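# About Datuneck

We fix up old office computers and get them back on desks. Started with 2 people and a van, now there are 7 of us, same van. Back unit behind the Barbier building, ring the side bell, the front one is for the upholsterer.

Page last touched 2019-06-10, so if a name is missing, they're new.

## What we do

Towers mostly. Laptops if the hinges are OK. Offices clear out a floor, we pick the lot up, strip, clean, test, rebuild. Some go back to the same company, most go to schools and small shops who don't want to pay for new. A few go to people who just walk in with a dead PC and a worried look. That's fine too – bring it, but call first, the bench fills up.

We also do:

- drive swaps and copying your old files across
- memory upgrades
- power supply replacement
- dust. So much dust. We charge a flat fee for a clean and it's the best money you'll spend on an old tower

No phones, no tablets, no printers. Please don't leave a printer at the door, we had 2 in February and both are still here.

## Who's here

**Nathalie Girard** – opened the place. Does pickups, quotes, and the phone before noon. If you got a quote by email it came from her.

**Nevzat Dursun** – bench lead. Decides what gets rebuilt and what goes for parts. Was in office IT for 19 years before this and still labels every cable he takes out.

**Drahomíra Kollár** – drives and data. Anything with files on it goes through her first. Wiping, copying, the paperwork that goes with it. Ask her for the wipe certificate if your boss needs one, it's included.

**Killian Picard** – stock shelves, shipping, and the Ludow list (our parts list, named after the first customer's street, long story).

**Romain Bailly** – schools. Sets up the rooms, shows the staff where everything is, goes back when somebody unplugs the switch.

Plus part timers, who asked not to be on teh website.

## How a tower goes thru the shop

Comes in, gets a number, gets a shelf. Panel off, blown out, looked over. Bad capacitors or a bent socket, it's parts. Otherwise the drive comes out and goes to Drahomíra. Nothing leaves the building with somebody else's files on it. After that: processor checked, fresh paste, memory tested overnight, new drive or a wiped one that passed. Then it runs for a day with the lid on before we call it done.
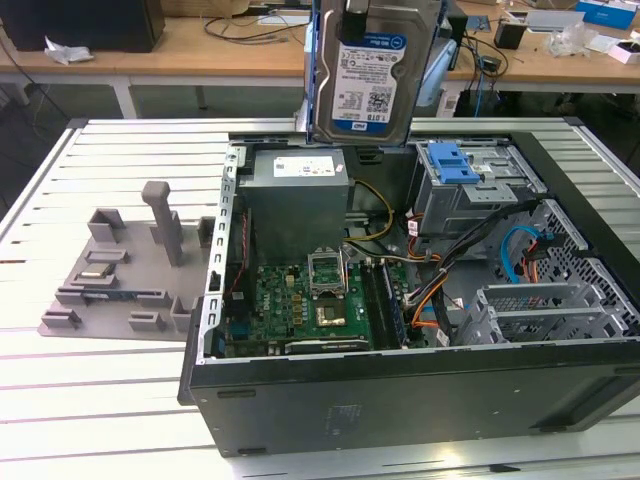 Office towers are our favorite thing to work on. Business machines were built to be opened, most of the parts come out without a fight, and spares are easy to find. Lay one on its side and you can get at pretty much everything. The Dell on the bench is a good case – power supply in one corner, memory slots in a row beside the socket, bright blue latch on top of the drive cage. The 1.0TB WD Blue sits in a blue carrier, so no hunting for tiny screws on that one. Not every make is this nice. Some of the slim ones, you take out half the machine to reach the drive, and the quote will say so.

## Warranty and such

Every rebuilt machine has a year on it, parts and labor. Keep the sticker. If it dies, bring it back or Killian sends a box. Drives you supply yourself aren't covered, sorry.

School orders: talk to Romain early, summer goes quick. For anything over a van load we share a truck with Moven, so pickup dates depend on them a bit.

Quotes are free. Coffee too if Nevzat has made some.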